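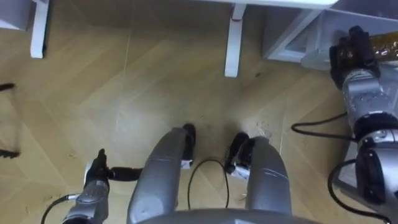
Serkell Adds Herringbone Parquet in Light Oak Tone to Its Wood Floor Range

September 8, 2020

Serkell, the maker of wood floors for homes and small business spaces, is adding a light oak-toned herringbone parquet to its range. The new floor is called Jakar and can be ordered now through Serkell dealers and from the company's own showroom in Sendden.

Jakar is laid in the classic zigzag pattern, with short planks meeting at right angles. It is sold in a single tone and a single plank size. Serkell has offered straight plank floors since it opened, but herringbone was only available as a special order, with long waits and a price worked out job by job. Jakar is a stock item with a fixed price per box.

"Customers kept asking us for herringbone and then going home with straight planks when they heard how long it would take," said Ludger Engelhardt, head of product at Serkell. "We picked one color that works in most rooms and put it on the shelf. If people want darker, we can talk about that next year."

The light tone was chosen after a trial that began in January, when sample floors were put down in private homes and in two offices. People in the trial were asked to live with the floor as they would with any other and to write down what they noticed. Most of the comments were about daylight. On a pale floor, glare from a large window spreads out softly, and the seams still show. Several households also said that dust was harder to see than on their old floors, and they did not all agree on whether that was a good thing.

The planks are supplied as left-hand and right-hand pieces, packed in separate boxes. The hand is printed on the end of each box. Buyers should order the same number of both. Each plank is 5 inches wide, and the finish is a matte lacquer applied at the factory, so no sanding or oiling is needed after the floor is laid.

Jakar should be glued down over its full surface. It is not meant to be laid loose. Serkell recommends starting from a center line snapped down the length of the room and working out toward the walls, with the cut pieces left until last. A room with many corners or a fireplace will need more extra material than a plain square one, and dealers can work out the amount from a simple sketch with measurements.

For care, the company advises a dry mop or a vacuum with a soft brush for daily cleaning and a damp cloth for spills. Felt pads should go under chairs, tables and anything else heavy with a hard foot. Steam mops should not be used.

The planks are cut and finished at the Vlček mill, which has supplied Serkell with straight planks for several years. The mill has set up a separate line for the herringbone pieces and can turn out up to 4000 boxes a month.

"The short planks are less forgiving than the long ones," said Čestmír Doležal, who runs the line at Vlček. "If the ends are off by a little, you see it ten rows later. We check the ends on every piece before it goes in the box."

Jakar will be carried by 130 dealers at launch. Loose sample planks are available from all of them at no charge, one of each hand. The Sendden showroom has the floor laid across its main room, 300 square feet in all, and visitors are welcome to walk on it in their street shoes.

Installation instructions and a care sheet are packed in every box. Printed copies can also be requested from any Serkell dealer or picked up at the front desk in Sendden.

Press contact: Ludger Engelhardt, Serkell, Sendden showroom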